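Chapter 10
Joints and the Stuff We Put in Them

What you'll get out of this chapter

By the end you should be able to look at a concrete driveway, walk or patio and tell me what each joint is for, which ones need sealant, and how much sealant to buy. You'll also know why backer rod exists (I went two full seasons without using it, and I'm still a little embarrassed). We'll do the math by hand first and leave the spreadsheets for Chapter 12.

You'll want a tape measure, a pencil and a calculator. If you have a slab outside your own door, even better – go stand on it while you read.

How I learned to care about joints

My first real sealing job was a loading area behind a building supply yard called Sumampouw. Darmawan Khoo was running the crew and I was the new kid with the caulk gun. There were 456 feet of joint out there, and by lunch I thought I was pretty good at it. I filled every one right to the top, nice and full, smoothed it off, and went home happy.

By the following March a good part of it had let go on one side. You could slide a putty knife down between the sealant and the concrete for yards at a time. Darmawan walked me along the whole thing and didn't say much, and then he handed me a joint saw and we started cutting it out. I learned more on my knees that week than I had all year!

So what went wrong? A few things, and we'll get to all of them, but the big one was shape. I'd put in way too much material, and I'd let it stick to the bottom of the joint as well as the sides. When the slabs shrank in the cold, the joint opened up and the sealant had no room to stretch. It was held on three faces, so it tore loose at the weakest one.

Keep that in your head as you go. Nearly everything in this chapter comes back to the idea that concrete moves and the sealant has to move with it.

The three joints you'll meet

Control joints. These are the grooves that get tooled or sawed into a slab so that it cracks where we want it to. The groove doesn't go all the way through, but the crack under it does (or will). A good many outdoor control joints never get sealed. I like to seal them where water can get under the slab and wash out the soil, especially near a downspout.

Isolation joints. You'll find these where a slab meets something else, like a house wall, a column or a set of steps. They go the full depth of the slab, and they let the two pieces move without leaning on each other. They often have a strip of filler board in them already. If the board is rotted, dig it out before you do anything else.

Construction joints. One pour stops, another one starts later, and the line between them is your construction joint. Some have dowels or a keyway across them and some are just two slabs butted together. Look at the plans if there are any. If there aren't, ask whoever was there.

Try this before reading on: walk a driveway and mark every joint C, I or N (I use N for construction so I don't end up with two C's). Note the widest and narrowest spot on each. Marisol Cárdenas, who read an early draft of these pages, tells me her students always skip the narrow spots, and those are the ones that plug up the nozzle later.
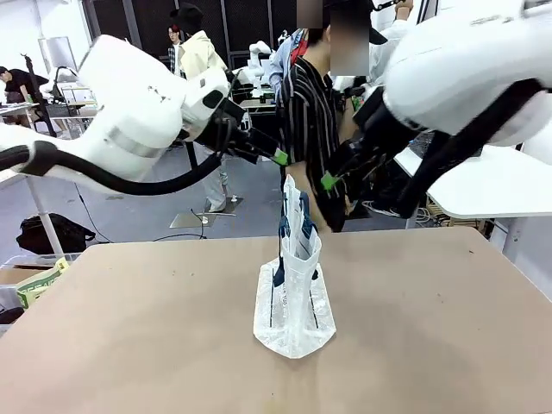
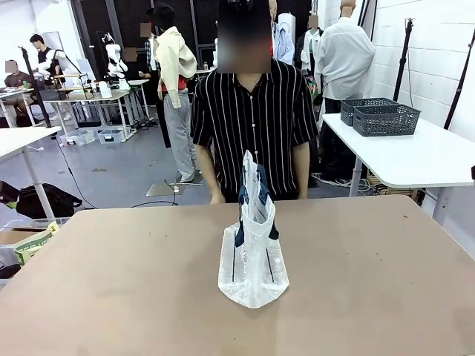

Getting the shape right

For the kind of joint we're dealing with here, a common rule is that the sealant should be half as deep as it is wide. A joint that's 1/2 inch wide gets 1/4 inch of sealant. The rule has limits at both ends, and the product data sheet always wins, so read the sheet.

How do you get 1/4 inch of sealant in a groove that's two inches deep? Backer rod. It's a foam rope, and you push it down to the depth you want. It holds the sealant up, and most sealants won't bond to it, so the bottom face stays free. Buy it a bit fatter than the joint so it grips the sides. Don't poke it in with a screwdriver, please. A punctured closed-cell rod can let out gas and blow bubbles up through your work. I use a little wooden block with a step cut in it, or a roller when I remember to bring one.

If the joint is too shallow for rod, put bond breaker tape on the bottom. Same idea, less room.

A first try at quantities

Say you have 490 feet of joint, 1/2 inch wide, and you're going to fill it 1/4 inch deep.

Length in inches: 490 x 12 = 5,880
Volume: 5,880 x 0.5 x 0.25 = 735 cubic inches
One gallon is 231 cubic inches, so 735 / 231 = 3.18 gallons

Now run it again the way I would have done it at Sumampouw, with the sealant 1/2 inch deep. You get 6.36 gallons. Twice the material, twice the bill, and a worse joint. Ouch.

Neither number has any waste in it yet. We'll add that in Section 10.3, along with what happens when a joint wanders from 3/8 to 5/8 inch along its length – and it will.

Warm-up problems

1. A walk has 729 feet of joint, 1/2 inch wide. How many gallons do you need at 1/4 inch deep, before waste?

2. Ratih Raju measures an isolation joint along a garage wall and finds the filler board crumbling near one corner only. What should she do before ordering sealant?

3. Go back to the driveway you marked up. Pick the joint in the worst shape and write down which faces the old sealant is still stuck to. Bring your notes with you to Section 10.1, where we start cutting things out.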